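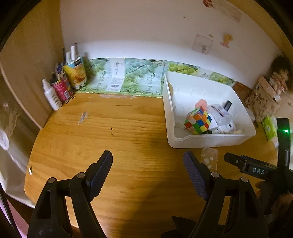 Quelle ouverture faut-il choisir pour comparer deux pinces à main sur le même bac d'objets ?

La plus grande que les deux pinces savent atteindre, réglée à l'identique et notée avant la première prise. Si l'une s'ouvre davantage que l'autre, c'est la plus étroite qui fixe la règle, et la plus large prend son mal en patience.

4. Essai comparatif de deux pinces

Cette section suppose que la Madix et la Yeoman sont montées, chargées et appairées au contrôleur (section 3). Si vous avez sauté la section 3, le contrôleur vous le fera savoir à sa manière, c'est-à-dire en ne faisant rien du tout.

4.1 Préparer le poste

1. Choisissez un bureau ordinaire contre un mur. Un plan usé convient très bien : les rayures n'ont jamais fait rater une prise, contrairement aux nappes.

2. Posez le bac du côté de la main qui tient la pince. Un bac en plastique blanc à bords arrondis fait l'affaire.

3. Remplissez-le d'objets dépareillés. Il en faut au moins un anguleux (le Rubik's cube est un classique, et personne ne vous demande de le résoudre), un arrondi, un translucide et un noir. Les deux derniers sont là pour la caméra, qui les déteste.

4. Dégagez le milieu du bureau. C'est la zone de dépose.

5. Vérifiez que les deux doigts restent visibles par la caméra, écartés au maximum comme serrés à fond.

Note. Les affichages et autocollants au mur peuvent rester. Évitez simplement d'en changer entre deux séries.

4.2 Régler la pince

6. Ouvrez le menu Course et lancez l'étalonnage. Les doigts doivent se fermer puis se rouvrir sans à-coup.

7. Relevez la valeur du codeur en position ouverte. Sur la Madix, elle doit être de 1 883. Une valeur de 1 801 signale presque toujours un patin monté à l'envers. Démontez, retournez, recommencez, et n'en parlez à personne.

8. Contrôlez les axes des biellettes du bout du doigt. S'ils dépassent, repoussez-les avec l'outil fourni. Le tournevis du tiroir n'est pas l'outil fourni.

9. Passez un chiffon sec sur les nervures des patins.

Attention. Ne mettez pas d'alcool sur les patins texturés. Sylvie Leclerc a fait l'essai pour nous à l'atelier de Deltholm ; les patins ont été remplacés, l'alcool est désormais rangé plus haut.

4.3 Enregistrer une série

10. Allumez les deux pinces, même si vous n'en utilisez qu'une. Le contrôleur attribue les voies au démarrage et n'aime pas les retardataires.

11. Ouvrez les doigts au-dessus de la zone de dépose, restez immobile deux secondes, puis appuyez sur Départ.

12. Prenez un objet, déposez-le, rouvrez. Approchez-vous sans hâte. La tentation de donner un petit coup de poignet au dernier moment est universelle, et elle se lit très bien sur les courbes.

13. Remettez l'objet dans le bac à la main avant de passer au suivant.

14. Changez de pince et reprenez à l'étape 11, dans le même ordre.

Le contrôleur garde jusqu'à 1 000 prises en mémoire. Au-delà, il efface les plus anciennes sans poser de question. Exportez donc à chaque changement de pince.

4.4 Lire les écarts

Ne comparez que des séries faites par la même personne. Lors de la campagne de janvier, Mirsad Kelmendi et Delali Eshun ont obtenu deux classements opposés avec le même matériel, et chacun tient encore au sien. Le différend porte sur 1 261 prises et sur la bonne façon de plier le coude.

Une prise compte comme réussie si l'objet quitte le bac, franchit le bord et se trouve lâché volontairement. Ce dernier mot a été ajouté à la demande de Fatos Milošević.

Si la caméra perd un doigt en cours de série :
- vérifiez l'ombre portée sur le plan de travail et déplacez la lampe ;
- nettoyez l'objectif ;
- refaites l'étape 5, celle que tout le monde saute.

Si l'erreur persiste, envoyez le journal complet à l'assistance Vemstead, avec le numéro de série de la pince et la version du contrôleur. Les captures d'écran du message d'erreur sont acceptées, les photos de l'écran prises de biais aussi, avec un délai de réponse plus long.

Section révisée le 25 octobre 2018. Pour le montage sur bras fixe, voir section 5.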